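Ticket: Printer stuck at 99 percent, labels never come out
Opened by: Jamila Gunawardena
Product: Flurkanow label software, desktop version
Status: Solved (by me, sort of)

Hi again! I run a little secondhand shop called Pinamside and I print all my price tags through Flurkanow. Since the January update, any batch bigger than 12 tags climbs to 99 percent and just sits there. No error, no beep, nothing. The cancel button goes gray too, so I have to close the whole program and start over.

What I've tried so far: new USB cable, different USB port, reinstalled the printer driver, restarted everything twice (yes, including the router, don't laugh). A batch of 5 prints fine every single time. I also made a brand new template in case my old one was messed up, and it froze in the same spot.

You asked which items were in the batch that froze. It was grooming and bath stuff, all with photos attached to the listing. 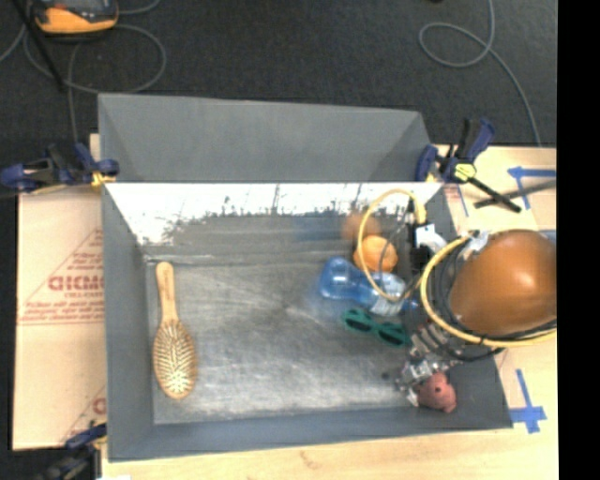

Wooden hairbrush, metal bin

Update, 4:40 pm: okay, I think I found it! Under Preferences there's a box called "Keep preview in memory" and the update must have switched it on, because I sure never touched it. I unchecked it, restarted the program and sent a batch of 100. Every tag came out, and the bar went all the way across for the first time in weeks.

One leftover thing: the preview window now opens blank until I click on it. I can live with that, but could you pass it along to whoever handles the next update? Also my account still shows the old shop name, Dissanayake, on the invoices. I changed it in my profile back in the fall and it never stuck.

You can close the printing part. Please leave the invoice part open.

Thanks!
Jamila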